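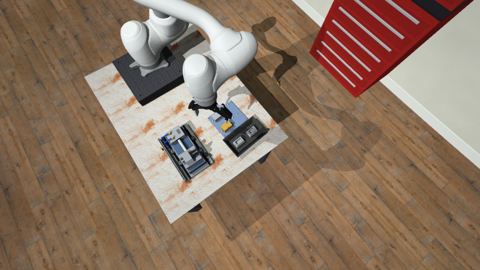
**Figure 1.** Orange-brown, rust-like staining on a white tabletop, above a floor of long wooden boards.

## 4. What people call a stain

I went into this part of the study thinking the naming question would be the easy one. We had 123 people keep a household diary through April, and every time they noticed a mark on a table, counter or floor they wrote down what they called it and what, if anything, they did next. That gave me 296 usable entries. I figured I'd sort them into a few piles in an afternoon and get on with the cleaning data, which was what I'd been looking forward to all along (I'm a cleaning-habits person, I can't help it).

The piles didn't hold. "Stain" was the most common word in the diaries, but people used it for coffee rings, for sun fading, for a scorch, and in one case for a patch where the finish had been rubbed away completely. "Mark" was nearly as slippery. "Rust" looked like a safe bet for a while, and then I read the entries in full and found that plenty of people meant the color and had no metal in mind at all. One diary from Osero has "rust" for spilled tea and "tea" for a ring left by a steel can, two days apart!

So I gave up on sorting by noun and sorted by verb. If someone wrote that a mark "came up" or "showed," I put the entry with surface change. If they wrote that it "got on" or "landed," it went with spills. The third group, marks that were simply "there," turned out much bigger than I'd planned for, and it's the one I'd most like other people to look at. These entries tend to be short. They're also the ones where the writer usually did nothing — no wiping, no scrubbing, no moving a plant over it.

I coded everything three times, with a gap between rounds so I'd forget my own choices. The spill group stayed put. The other two traded entries back and forth, mostly from the Nimley diaries, where folks seem to write in a clipped style that leaves out the verb altogether ("brown bit by sink, Thursday"). I kept those in the analysis and put them with "there," and I'd understand if a reader wanted to do it differently.

Floors got off lightly. People with plank floors wrote about gaps, creaks and splinters, and hardly ever about color, even when they told us elsewhere in the diary that the boards didn't match. A pale tabletop got a lot more ink. My guess is that a mixed brown floor gives the eye plenty to look at already, while one orange patch on off-white has the place to itself, but the diaries weren't set up to test that and I don't want to lean on it.

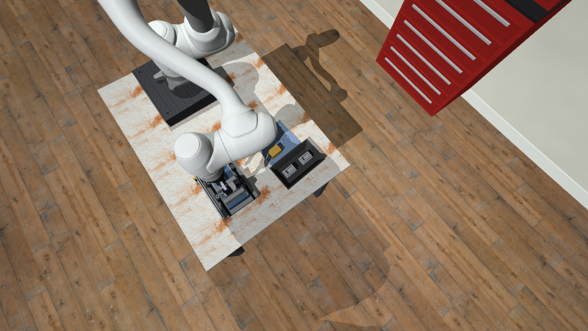 ### 4.1 Entries I left out

Six diaries came back with the naming column blank, and I dropped them before counting entries. I also dropped anything written about clothes or carpet. The Zaidi group had been given an early version of the instructions that said "surfaces" without saying which ones, so more of their pages went this way than I'd have liked. The Okside diaries used the corrected sheet and needed no trimming.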